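Putting the Grindthorpe story in one place since a few of you asked after the last reissue post. I played bass in the band from the start until we quit. Thread.

1/ Grindthorpe started as a four piece in Rulldale, in the back half of a tire shop. Siu-ming Chow on guitar and most of the singing, Siu-fong Shek on organ, me on bass, and a drummer everybody called Jin. We knew eleven songs and nine of them were covers.

2/ Jin was the only one of us who could read music. He wrote out the drum parts and then the organ parts too. Siu-fong kept the sheets in a pizza box and still has them.

3/ Our first paid job was a roller rink. They gave us 80 dollars to split and asked us to keep it slow for the couples' skate. We had one slow song, so we played it three times in a row with different endings.

4/ The first single was "Ginora." People assume it's a girl's name. It was the name painted on a fishing boat Siu-ming's uncle worked on. We cut it in two takes and the second one is the one you know. The organ is a little sharp because the tape machine ran slow.

5/ We pressed 200 copies and paid for them ourselves. I have three. One is cracked. If you see one with a blue label it's from the first batch, the white label ones came later after the plant ran out of blue.
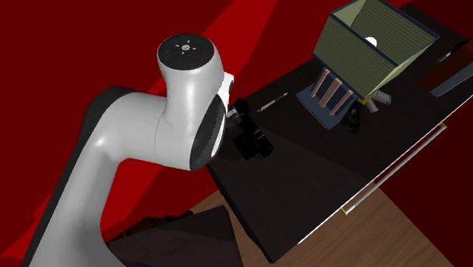
6/ The B side was "Second Shift," and Siu-ming wrote the words on his lunch break at the plant where he ran a drill press. It's the one people still ask for. I play it at home most mornings, and the bass line has a bend in it about like the elbow on that white and black robot arm, up on a slant and then straight across. I can't describe it any better than that and I never could write it down. Jin did, on one of the pizza box sheets.

7/ Local radio played "Second Shift" before they ever played "Ginora." A night host flipped the record over by mistake and got calls. After that we closed every set with it.

8/ We did one real tour. It was 20 shows in a bread van with no back seat. Siu-fong sat on her amp the whole way. The organ needed two people to lift and the drummer was always busy with drums, so guess who.

9/ Best night of the tour was a college gym in November. The power went out during the third song and Jin kept going, and the crowd clapped along until the lights came on. We came back in on the right beat, more or less.

10/ Worst night was the one right after it. Six people, and two of them worked there.

11/ We made an album's worth of tape that winter. The label that was going to put it out closed before it had a cover. The tapes went to Siu-ming's mother's house, then to mine, then to Siu-fong's. Track list, as written on the box:

- Ginora (long version)
- Cold Creek Road
- Nickel a Mile
- Jin's Waltz

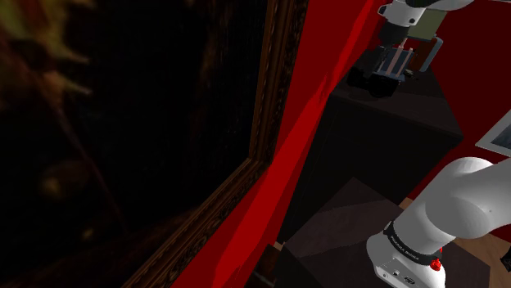
- Second Shift (with horns)
- Leave the Porch Light
- untitled, organ only

12/ The horns were two guys from the high school band. I have lost their names and would like to put them on the sleeve. If you played trumpet or sax on a Rulldale session with a very loud heater in the room, write to me.

13/ By my gig book we played 316 shows before we stopped. No fight or anything. Jin moved away for work, Siu-fong had her first kid, and we tried two other drummers and didn't like how it sounded.

14/ Siu-ming and I kept on as a duo for a while, mostly weddings. He sold the guitar from the "Ginora" session to fix a roof. It had a replaced bridge and a cigarette burn by the low string, and he would buy it back.

15/ The tapes got transferred this year and all seven songs play through. "Cold Creek Road" has a dropout in the second verse that we're leaving alone. Siu-fong is typing up the lyrics. I'll post here when there's a date.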